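Bimanual pipe assembly – how many demos before you stop collecting?
Forum: Learning from demonstration

Page 1 of 1

Wotar
Posts: 92

Hi all! We started collecting two-arm demos for a PVC pipe task in June and I'd like a sanity check before we sink another month into it. One arm holds a pipe upright, the other helps guide the joint, and there's a partly built frame lying on the same table. I drive both arms by teleop and I'm getting maybe one clean episode out of every two tries (I'm slow, I know). The plan says 2000 episodes. Does anyone really need that many?

Flernier

Depends what's changing between episodes. If the pipes start in the same spot every time, you'll have 2000 copies of one demo. We did a hose fitting task with far fewer and it was fine once we began shuffling the layout every 15 episodes. Can you post the table?

Wotar

Sure, taken from the head view. Spare pipes are on the right with the coupling ends toward me, and I mostly leave them at that angle.
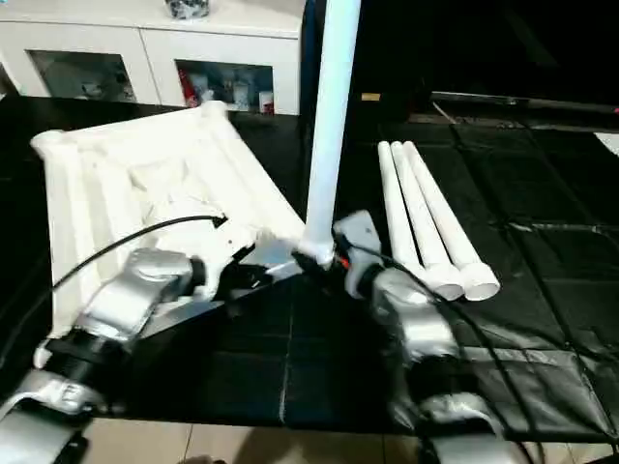
Re: Bimanual pipe assembly – the background
Iyamu

My worry is the color, not the count. White pipes, white frame, white stuff crumpled up inside the frame, and a shiny black table giving you reflections on top of that. Where one pipe ends and the next begins is going to be hard for the policy, mostly with those two that nearly touch. I'd wrap a bit of colored tape on each coupling.

Flernier

Disagree on the tape! You'd be teaching it to find tape, and then somebody hands it a plain pipe and it's lost. Spread the spares out in some episodes, leave them close in others, and move the frame too. I'd also watch the cable on the left arm, it loops right over the frame.

Iyamu

Fair, but we taped ours for the first batch and peeled it off for the second, and training went a lot faster. Not saying it's pretty.

Wotar

OK, both of those are useful. The cable does bug me – I'll clip it back before the next session. What about failed tries, do you keep them? I've been deleting anything where I fumble the grasp.

Barnel

Please don't delete them! Keep the ones where you fumble and then recover, those are gold. Toss only the ones where you gave up. We label ours at the end of each session, with 8 tags, and it takes a few minutes.

Wotar

Ugh, I've thrown out so many. Will start keeping them tonight and report back once I've trained on the mixed set.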